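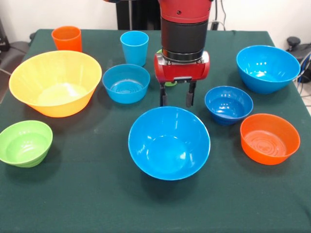 Figure 2. Brightly coloured plastic bowls and cups on a dark green cloth.

3. What people eat from, and why I started asking

I came to this part of the study sideways. The plan was to write about portion size in shared meals, and I had a whole stack of interview notes from Susska on who serves whom and how much. Then I read them back and found that people kept drifting off to talk about the bowls! Which one was theirs as a child, which one the visitors get, which one went missing after a wedding and was never properly forgiven. So I went back in February with a shorter list of questions and let people talk about tableware for as long as they liked (quite long, as it happens).

Plastic came up in nearly every household. Bright, single-colour pieces of the sort in Figure 2 are cheap, they stack, and they survive being dropped by a four-year-old. I had half expected people to be a bit sniffy about them and to bring out the pottery for me, and a few did, but most were fond of their plastic and said so. One woman in Apaza told me she could lay the table in the dark by size alone, and that the colours were for the benefit of her husband.

Colour did turn out to matter, though, and in a way I hadn't planned for. In the larger families each child had a colour, and the colour stuck. Nayeli Condori, who helped me with the second round of visits, grew up in a house like this and still reaches for yellow without thinking. She was the one who suggested we ask what happens when a colour runs out, and I'm very glad she did, as it gave us some of the best material in the whole project. Some families swap a cup for a bowl and carry on. Others go back to the market at Pukico and hunt for the right shade, and one grandfather described a trip of this kind at such length that I had to change the batteries in the recorder.

We spoke to 130 people in all, in their own kitchens wherever they would have us. I should say that I didn't weigh or measure anything at this stage. The portion work is in Section 4 and uses a separate set of visits. What I wanted first was the words people use, and the words are lovely: there is one in Pudus for a bowl that is too small for soup and too big for sauce, and I haven't found a decent English match for it yet.

The one thing I'd treat with some care is memory. People in their seventies were describing meals from childhood, and two sisters interviewed in separate rooms gave me flatly different accounts of who had the blue bowl. I've kept both accounts in, side by side, and marked them as disputed in the transcripts.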